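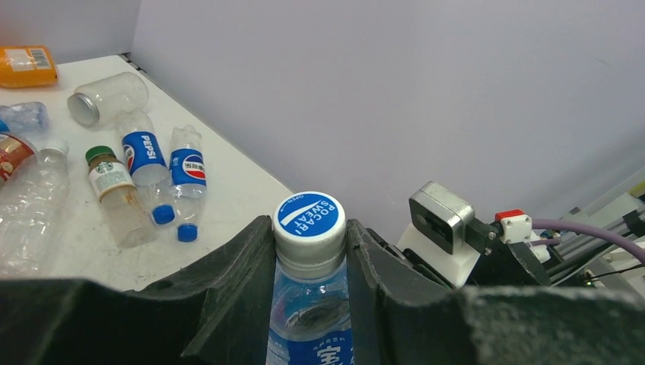 Pocari Sweat, cap still on, at the sorting table in Baltdale.

I went to the Rarkus open day in Baltdale expecting to be sold something, and for the first half hour I was. There was coffee, there was a banner, and there was Joni Jääskeläinen with a talk about how household packaging "finds its way home." I wrote that down and put a question mark next to it.

The sorting room was better. A white table, pale walls, and packaging lying all over it: a clear jar on its side with the silver lid on, an orange package with its barcode showing, a crinkled clear bottle, a couple of Pepsi bottles. The Pocari Sweat was the one I kept looking at. It had a blue and white cap with the word OPEN printed small near the edge, and clear liquid up in the neck. Anyone who has stood at a recycling bin knows that bottle. Somebody buys it, forgets it, and throws it out full.

So I asked what happens to the full ones. Hagos Yilma, who was leading our group, said they get emptied and the cap goes back on. Ten minutes later Ebise Ayele told another visitor that caps come off and go in their own bin. I asked which it was. The answer was that it depends on who is buying the bales that month. Fine, but the leaflet they hand out at the door says "caps off, always," and my town's leaflet says the opposite, and I would like one person in this business to tell me what to do with a cap.

The jar bothered me too. Metal lid, plastic body, two materials in one piece of trash. Yilma said lids like that are unscrewed by hand. Every one? "When we see them," he said. I give him credit for that answer, which was the straightest of the day.

Then the numbers. A sheet on the wall claimed 1,218 bottles sorted during the August trial, with 40 rejected. I asked what counted as rejected and whether a full bottle did. Yeshi Belay took my email address and promised to send the definitions. Nothing yet.

The second room, with the Stolari baler, was closed to visitors, so I can't tell you if it works as well as the video says it does. The video was 7 minutes long and had music.

Would I go again? Maybe, if they open the baler room. The staff were friendly and knew more than the banner did, and the kids in our group liked guessing which bin things went in. But I came home with the same caps in the same jar on my kitchen counter, and I still haven't decided about them. Parking is free on the side street. The coffee was weak.

Visited 07/10/2020.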